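Altcombe Boat Club - Questions People Keep Asking

When can I launch?
Two hours either side of high water. The slipway does carry on past that point, but it carries on as mud, and the mud has kept better boots than yours.

Do I need to book?
Only in September, when everyone remembers they own a boat. The rest of the year you turn up, sign the book and wait behind whoever is reversing a trailer for the first time.

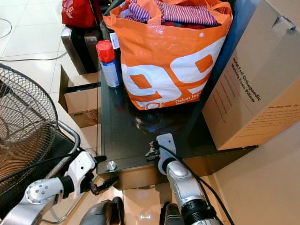
How long a boat can I bring?
Six metres on the main pontoon. We measure overall length, including the outboard, the bathing ladder and whatever you have bolted to the bow. The brochure figure is of no interest to us.

What does an overnight berth cost?
Visitors pay 40 pounds for a weekend, water included. Electricity is on a meter that takes tokens, sold at the bar when the bar is open.

Who do I see about engine trouble?
Pentti Seppälä, in the green shed. He will look at most outboards and has opinions on all of them. Please don't start the conversation with what you read on a forum.
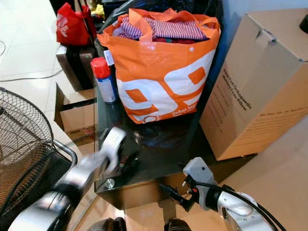

Can I leave my tender on the pontoon?
For two nights, yes. After that it goes up to the dinghy park - upside down, with your name on it - and you can have it back for the price of a round.

Are dogs allowed?
Yes, on leads. Children are welcome on the same terms, or at least in lifejackets.

Is there wifi?
Almost. Try the end of the car park, by the bins.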